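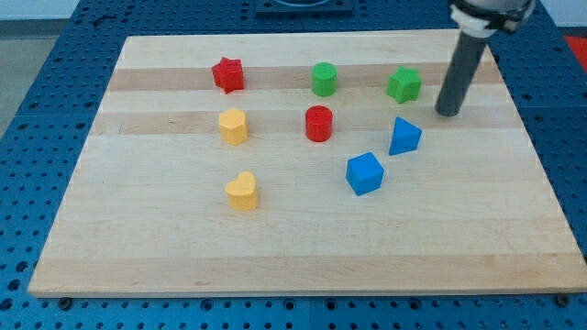 Search this site
Type and hit enter

March, 6.30 am. Up before the alarm again. Skin tight as a drum, must be the new cleanser. Only the Sondari one changed this week so it's that or the heater.

Patch test on left arm, day 4. Bit pink at the elbow. Not itchy. Leaving it one more night.

Tarık Canpolat rang re the balm tins. Says 400 is the smallest run he'll do, 1,000 gets the better colour on the lids. Told him I'd think. Can't afford 1,000. Can't really afford 400.

Reformulated the lip tint, less beeswax, more castor. Melted at 71 degrees, poured too soon, grainy on top. Binned teh lot. Second go smoother but smells of crayons?? Try the Brarnis vanilla next time, only a few drops.

Mum wants the Eklund moisturiser for her birthday, $30 for a tube the size of my thumb. Will get it anyway.

Sunscreen!! Forgot again, nose definately burnt. Grey eyeliner nearly gone too.

Bed. Ring Tarık back before lunch, ask about plain lids.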